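Notebook, November, started after lunch

Third go at the Droltora backup claims. Their leaflet says nightly copies need no looking after. I have my doubts, having now read the logs for the old office share, which nobody had opened in months.

What I did: picked 300 files from the archive and restored them to a blank folder on the bench machine. 14 came back with the right name and the right size and would not open. The software reported every one of them as a success. So "verified" in the Droltora report seems to mean that a file was written somewhere. I would like to see where they define the word. Not in the manual, I checked.

Wurkasard support suggested the originals were already bad. Possible. But I opened six of the 14 straight from the share and they were fine. Asked them again, got the same paragraph back.

Speed: they quote 800 files a minute. I never saw it get near that, even with small text files. Over 60 minutes for the Cao project folder alone, and most of that was the progress bar sitting at the same spot. Somebody please repeat this on a different network port before we blame the software for all of it.

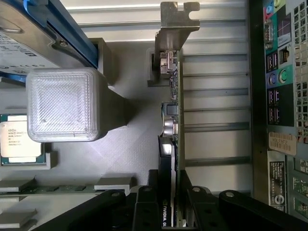 Also not convinced by the Grerkanitz idea of dropping the weekly offline copy to save money. Their argument is that two online copies are enough. Both copies are made by the same program from the same list, so a mistake in the list goes to both. I said so in the margin of their quote and will say it again if asked.

To do:
Compare checksums for the 14 bad files, old copy against new.
Run the same restore with compression off.
Find out who changed the skip list, and when. It leaves out anything with an ampersand in the name.
Keep the weekly copy going until I have a clean restore on paper.

4:40, second restore running. Log goes in the shared folder under "restore 2".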